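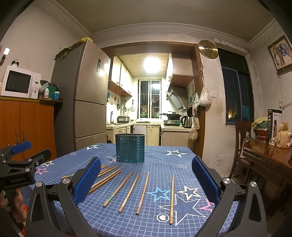 Household Notes | Kitchen and Table

April 2026

The sorting of chopsticks has been added to the regular Sunday duties of this household. The bamboo ones are laid out on the navy tablecloth, the one with the stars, and matched by length before they go back into the green perforated holder. Any that are split or rough at the tip are set aside and replaced.

The holder was bought from Gulta in September and has given good service. It is washed every 16 days and left to drain overnight -- a damp holder will mark bamboo sooner than one would expect. Readers who use the taller Stistirness model are advised to check the base, where water tends to collect.

Short chopsticks are kept for cooking and long ones for the table. A request to store the two separately has been received and remains under consideration. The cabinet beneath the microwave will be dealt with in a later entry.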